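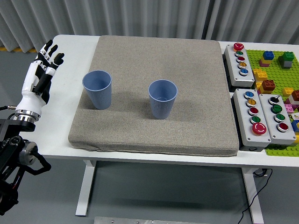
Brinwood erweitert sein Sortiment um Sitzkissen und Becher

14. Juni 2021 – Der Einrichtungshändler Brinwood nimmt zwei neue Artikelreihen für Sitzecken, Balkone und Gemeinschaftsräume auf. Die Kissenreihe Cloutier und die Kunststoffbecher Jondedow sind ab sofort über den Fachhandel und den eigenen Versand erhältlich. Beide Reihen wurden gemeinsam mit dem Gestaltungsbüro Volton entwickelt.

Das Kissen Cloutier ist ein fast quadratisches, dickes Sitzkissen mit weich gerundeten Kanten. Der Bezug besteht aus einem gewebten Stoff mit gesprenkelter Struktur. Zum Verkaufsstart gibt es ihn in Graubeige, vier weitere Farben folgen im Oktober, so dass die Reihe dann 5 Farben umfasst. Das Kissen ist 8 Zentimeter hoch und kann auf Bänken, Stühlen und direkt auf dem Boden verwendet werden. Der Bezug hat einen verdeckten Reißverschluss und lässt sich zum Waschen abnehmen.

»Wir haben viele Anfragen von Kunden bekommen, die ein festes Kissen suchen, in das man nicht einsinkt«, sagt Yolandi Kekana, Produktleiterin bei Brinwood. »Bei unserem bisherigen Modell war die Füllung dafür zu weich. Cloutier gibt beim Sitzen nach, behält aber seine Fläche. Ein Becher bleibt darauf auch einmal stehen, wenn gerade kein Tisch in der Nähe ist. Ein Tablett ersetzt das Kissen natürlich trotzdem nicht.«

Die Becher der Reihe Jondedow sind aus hellblauem Kunststoff gefertigt. Sie verjüngen sich zum Boden hin und haben außen senkrechte Rippen. Der Rand ist glatt. Ein Becher fasst 185 Milliliter und ist für Wasser, Saft und andere kalte Getränke vorgesehen. Für heiße Getränke und für die Mikrowelle ist er nicht geeignet. Die Becher werden ohne Deckel verkauft und sind spülmaschinenfest, Brinwood empfiehlt den oberen Korb.

Die Rippen auf der Außenwand gehen auf einen Vorschlag von Volton zurück. In den ersten Entwürfen war die Wand durchgehend glatt. Bei Griffproben mit feuchten Händen schnitt die gerippte Ausführung besser ab und wurde deshalb übernommen. Der Farbton Hellblau stand von Anfang an fest – er soll zu den ruhigen Stoffen der Kissenreihe passen. Weitere Becherfarben sind derzeit nicht geplant.

Für Kindertagesstätten, Vereine und Pausenräume bietet Brinwood beide Artikel in größeren Mengen an. Becher sind für diese Kunden in Kartons zu 300 Stück lieferbar. Kissen können einzeln nachbestellt werden, ebenso die Bezüge. Eine Mindestabnahme gibt es bei den Kissen nicht. Die Lieferung erfolgt innerhalb Deutschlands und Österreichs, Lieferungen in die Schweiz sind auf Anfrage möglich.

Pflegehinweise liegen jedem Kissen bei. Der Bezug wird auf links gewaschen und zum Trocknen aufgehängt, in den Trockner darf er nicht. Kleinere Flecken lassen sich mit einem feuchten Tuch abtupfen. Der Kern des Kissens wird nicht gewaschen. Wer ihn im Sommer draußen benutzt, sollte ihn über Nacht ins Haus holen und vor Regen schützen. Eine wetterfeste Variante wird zurzeit geprüft – ein Termin dafür steht noch nicht fest.

Händler, die beide Reihen in ihre Ausstellung aufnehmen möchten, erhalten auf Wunsch Stoffproben und einzelne Musterbecher. Die Stoffproben der vier Herbstfarben werden verschickt, sobald die Muster aus der Weberei vorliegen. Die Preisliste für den Fachhandel wird zusammen mit den Proben zugesandt. Bestehende Kunden finden die Artikel bereits im Händlerbereich, die bisherigen Kissenmodelle bleiben dort bis zum Abverkauf der Restbestände gelistet.

Ansprechpartnerin für Presse und Handel:
Yolandi Kekana
Produktleitung Brinwood

Abdruck honorarfrei, Belegexemplar erbeten.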